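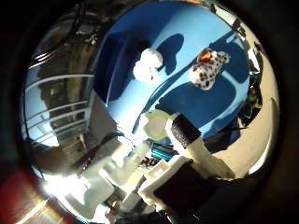
Jobs to save for a bright day

By Annick Melnyk

There is a list on the inside of my larder door headed "When it's fine", and over the years it has grown long enough to need a second sheet. Every May I go through it, cross out the things I no longer own and add whatever I've learnt since. A few readers have asked for a copy, so I have finally typed it up, with rather more chatter than there is on the door.
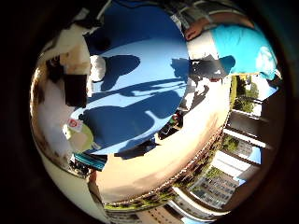
1000 words

Start with the washing

Get the big things out first. Mattress protectors, bath mats and cotton throws take the longest, and if you leave them until after lunch you'll be feeling them doubtfully at teatime and draping them over the banister. Mine are on the line by 9 o'clock if I'm feeling virtuous, and by 11 if I'm not.

Whites can go in full sun and will be all the better for it. Anything dark or bright I turn inside out and hang on the shady side — I lost a lovely plum-coloured bedspread to one hot week and have never found another. Peg shirts by the hem and towels by the short end, and give everything a really good snap before it goes up. My mother used to say she could hear which neighbours ironed and which ones didn't.

Soft toys

A great many toys are tougher than their labels let on, though I'd always read the label first. Check the seams and the eyes, then pop each one inside an old pillowcase, tie the top with string and wash it cool with half your usual amount of liquid. Two bath towels in the drum will stop them thumping. Squeeze them out well (don't wring, or you'll have a bear with its stuffing all in one leg) and dry them in the open air, turning them over every hour or so. The middle is always the last bit to dry. Press hard with your thumb, and if it feels at all cool in there, leave it out longer.

Toys with a battery box, or very old ones stuffed with straw or wood shavings, should only be sponged. Mix a teaspoon of mild soap into a bowl of warm water, whisk it up until it froths and use just the froth on a cloth. For a toy that is only a bit stale, shake it in a bag with three tablespoons of bicarbonate of soda, leave it overnight and brush it off outdoors. Do brush it off outdoors. I did it once on the landing and we were finding it in the skirting for weeks.

Garden tables and chairs

Painted or plastic tables want nothing fiercer than warm water, washing-up liquid and a soft brush. I used to go at mine with scouring cream and couldn't think why it looked duller each summer! Rinse it well and wipe it over with an old tea towel, or the drips will dry into rings. Green marks in the joins come away with a toothbrush and a drop of white vinegar, but keep the vinegar off stone and off bare metal.

If you have wooden furniture, oil it on a dry day when it isn't in blazing sun. The tin of Karwood I've been working through says two thin coats, and I'd agree with the thin part. Put it on with a lint-free rag, wait 20 minutes, then wipe off everything that hasn't soaked in. Lay the oily rags out flat on the path to dry before you throw them away. Screwed up in a bin they can heat up by themselves and catch fire, and that is the one thing in this whole list I would like you to take seriously.

Wobbly chairs can be seen to at the same time. Turn the chair over, tighten every fixing a little at a time, going round in a circle as you would with a car wheel, and only then decide whether it needs glue. Nine times out of ten it doesn't.

Windows and balcony glass

Now I shall contradict myself. Glass is on my fine-weather list, but you want to catch it early or late, when the sun is off it. In full sun the water dries before you can get the cloth to it and you'll be left with streaks you could read by.
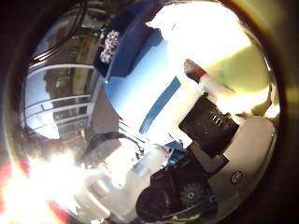

Sky and trees in the balcony glass

Brush the loose dust off first, top to bottom, including the ledges and rails. Then wash with a bucket of warm water and the smallest squirt of washing-up liquid, and pull the water off with a rubber blade, wiping the blade after every stroke. Omid Shojaei, who kindly writes to me whenever I get something wrong, uses up-and-down strokes on the outside and side-to-side on the inside, so that he can tell at a glance which face any smear is on. I've done it his way ever since.

If you live above somebody, do let them know before you start, and use a well-wrung cloth in place of a dripping one. Bird mess should be softened under a wet rag for five minutes and lifted off. Scraping it dry is asking for scratches, as there is often grit in it.

Airing cupboards, drawers and bags

Take the drawers right out and stand them on end outside the back door for an hour. While they're out, run a candle stub along the runners and they'll slide like new. Suitcases, picnic bags and lunch boxes can sit open alongside. A musty case may need a saucer of bicarbonate shut inside it for a night or two afterwards.

Pillows like an airing too, and so do slippers, oven gloves and that rug the dog believes is his. Bring everything in before the dew comes down, a good while before you think you need to. I aim for 5 o'clock and usually manage it.

Next month: descaling kettles, and Amber Timmermans on what to do with a jam that won't set.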